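How a Robot Learns to Copy

Level 2 reading – Machines and Methods

A robot arm can be told what to do in two ways. In the first way, a person writes a list of exact moves: go forward, turn, close the gripper, lift. This works well in a factory, where every part arrives in the same place every time. It works badly in a home. A cup that was on the left yesterday may be on the right today, and the list of moves will send the gripper to an empty spot.

In the second way, a person shows the robot. This is called learning from demonstration. The person steers the arms through a job, and the computer records two things many times each second: what the camera sees, and where every joint of the arm is. One recording of one job from start to finish is called an episode.

The Flokeck project used the second way. Saoirse Egan and Farzad Bagheri wanted to find out how many episodes a two-armed robot needs, and whether it matters where they are recorded. 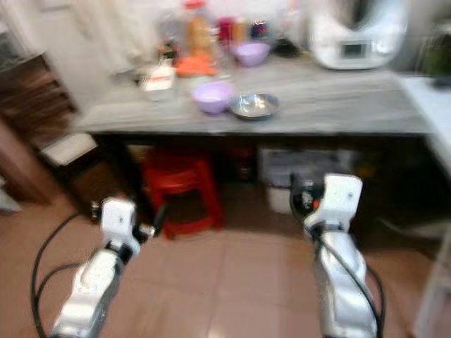

A computer program that learns from episodes is called a policy. It takes in a camera picture and gives back the next small movement of the arms. The policy is never given a rule such as "a stool is red." It has to find out for itself which parts of the picture matter. Suppose the job is to reach the red stool under the counter. The lavender bowls on top are not part of that job, and a good policy will reach for the stool even after the bowls are moved. Blur makes this harder. When the view is smeared, edges are difficult to find, but large patches of color can still be made out.

The team recorded 1,562 episodes and then made two training sets of equal size. Set A had 500 episodes, all from one kitchen. Set B also had 500 episodes, but they came from 19 different kitchens. One policy was trained on each set. The program was the same both times, and so was the training time. Changing only one thing is called a controlled comparison. If the results differ, the cause is probably the thing that was changed.

Both policies were then tested in a kitchen called Tautahi, which was in neither set. Each policy had 33 tries. The policy from Set A finished the job six times. The policy from Set B finished it 21 times.

What does this result mean? The Set A policy had learned its own kitchen too closely. It had tied its movements to things like the color of one floor. Scientists call this overfitting. It is like learning the answers to last week's spelling test – the marks are good until the words change.

The result has limits. There was one test kitchen and one kind of robot. The team plans to repeat the test in January in a second kitchen, Gutstead.

Words to know

Demonstration: showing how a job is done.
Episode: one recording of one job.
Policy: a program that chooses the next movement.
Overfitting: learning the practice examples so closely that new ones go wrong.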